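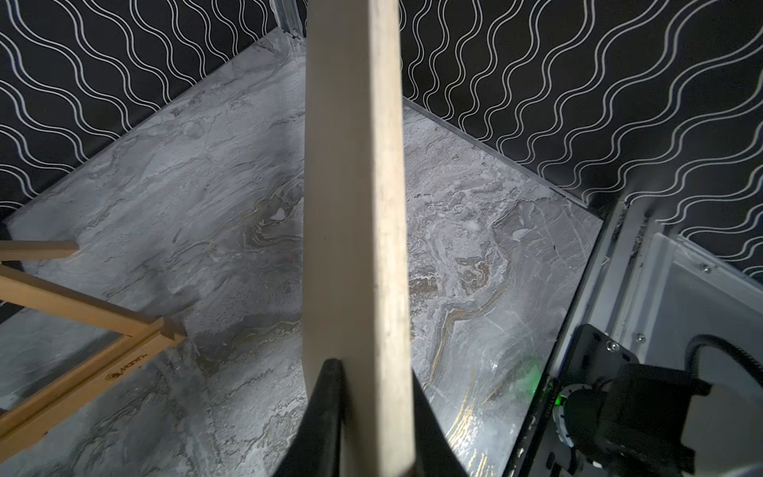

Venkatesh Thampi
May 27, 2024

ok teleop notes, stick task, writing these before I forget. thread

1/ leader arm in my right hand, follower on the marble. grab stick, keep it upright, carry it over to the little wood stand. sounds like nothing. my wrist disagrees

2/ 121 demos kept so far. threw out a bunch from the first morning, all mine, all bad. I was watching the follower from the side and not the wrist view, so I was using info the policy never gets. dumb. don't do that

3/ wrist view only now. laptop in front of me, follower behind my back so I can't cheat. first hour was awful, second hour fine

4/ grip point matters way more than I thought. hold the stick down low and the top swings every time you stop. slow stops. slower than that

5/ also the flat face. if you close on the narrow edges it twists when you lift. I roll the wrist BEFORE going down, never on the way. policy copied my late rolls perfectly, thanks policy

6/ tried the hand-guided way too, motors off, pushing the arm around myself. smoother paths, no question. but my fingers end up all over the wrist cam and the replay lands a hair off from where I held it. back to leader/follower

7/ gripper trigger on the leader is too light. squeezed without meaning to in 9 demos, stick goes over, start again. put a stiffer spring in, hand gets tired quicker but no more accidental opens. Cristóvão Simões says to remap the range in software instead. he's probaly right, spring was faster

8/ pauses. I hesitate over the stand, every time, same spot. guess what the trained arm does over the stand. just sits there thinking. now I trim any stall longer than 2 seconds and I practice the run a few times before hitting record

9/ mixing up start poses: stick leaning, stick lying flat, stick turned some weird angle. leaning is the easy one. lying flat is where I keep fumbling, need more of those

10/ someone asked about training length. 3,000 steps for the quick checks, just to see if it reaches for the right thing. not a real run, don't quote me on it

11/ to do: more flat starts, fix the lag on the leader elbow joint, rename teh folders because "final_stick_new" is not a name

12/ lefties, do you drive the leader left handed with a right hand follower layout? Desta tried it and says it messes with her head. curious if it goes away

ok back to it, got flat starts to record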